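3. 作業台と部品ボード

3.1 台の上をどう決めたか

さて、ここからは台の上の話をします。論文の「環境」の節というと数行で済ませる人が多いのですが、私はここがいちばん好きなので、少し長くなります(査読でも「長い」と言われました。すみません、あまり削っていません)。

本研究で見たかったのは、小さな部品を決まった場所に置いておく、という片付けのやり方が、組立作業の段取りにどう効くかです。工場でも学校の工作室でも、部品は箱にざらっと入れておくか、一つずつ居場所を決めておくか、だいたいどちらかに分かれます。私は長いこと箱派でした。引き出しを開けて、指でかき回して、目当ての一個をつまみ出す。あれはあれで楽しいんです。ただ、Stodtonの工作室で記録を取り始めてみると、かき回している時間がばかにならない。そこで、部品を板の上に並べる方式を試すことにしました。

板は白で、長方形です。表面には浅い輪郭線と一段高くなった面があって、それで区画が分かれています。仕切りの壁を立てる案もあったのですが、Stornwoodで作った最初の試作では壁に指が当たってしまい、どうにもつまみにくかった。それで線と段差だけに戻しました。見た目は少し頼りないかもしれませんが、使ってみると区画の境目は十分にわかります。

部品の色は青にそろえました。白い板に青い部品、下には暗い色の布。色で種類を見分けられないぶん、形で見分けるしかなくなります。これはわざとで、色分けをすると、参加者が形をまったく見なくなるからです。前の年の予備調査でそれをやってしまい、記録をまるごと取り直すことになりました。あれはつらかった……。

布についても一言。最初は天板にじかに板を置いていたのですが、細かい部品を落としたときの音と跳ね方がひどく、床まで探しに行くことが何度もありました。布を敷いてからは、落ちてもその辺で止まってくれます。しわが寄ると板ががたつくので、始める前に手のひらで端まで伸ばしておくのがこつです。

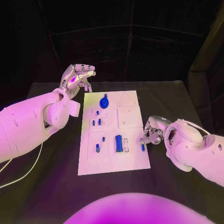 図2 作業台と部品ボード。白い板の上に青い部品が8個載っている。奥側の中央寄りにつば付きの丸いつまみ状の部品、手前右寄りに小さなペグが立つ。照明は赤紫がかったピンク色。

部品を使い終わったら、毎回もとの区画に戻すべきでしょうか。
次の作業で同じ部品を使うなら出したままで構いませんが、別の作業に移るときは戻しておくほうが、あとで探す手間が減ります。

と、あっさり書きましたが、この答えに落ち着くまでにはけっこう迷いました。Kohlhaseと名付けた手順では、使うたびに必ず戻します。もう一方のGinotanceという手順では、作業の区切りでまとめて戻します。記録は二つの手順を合わせて1000回分、そのうち710回がGinotanceです。数がそろっていないのは、Kohlhaseのほうを途中で嫌がる人が多かったためで、ここは本研究の弱いところだと思っています。

3.2 つまみとペグ

部品の中で扱いの性格がいちばん違うのが、丸いつまみ状の部品とペグです。つまみのほうは幅の広い円盤に細めの円柱が立った形で、円柱を持ってもいいし、円盤の縁を持ってもいい。持ち方が2通りあるわけです。参加者に自由にやってもらうと、ほとんどの人がまず円柱に手を伸ばし、置く段になって縁に持ち替えます。この持ち替えを一動作と数えるかどうかで集計が変わってくるので、本稿では数えないことにしました。

ペグは小さくて、立てておかないと転がります。寝かせて置いてよいことにした回では、板の外まで転がっていって、結局みんなで布の上を探しました。そんなわけで、ペグだけは「立てて戻す」を決まりにしてあります。区画からはみ出していても、立っていればよしとしました。

つまみとペグを隣り合わせに置いた配置も3回だけ試しています。つまみに手をかけるたびにペグを倒す、という困った結果で、以後の記録には使っていません。配置ごとの所要時間は次節にまとめます。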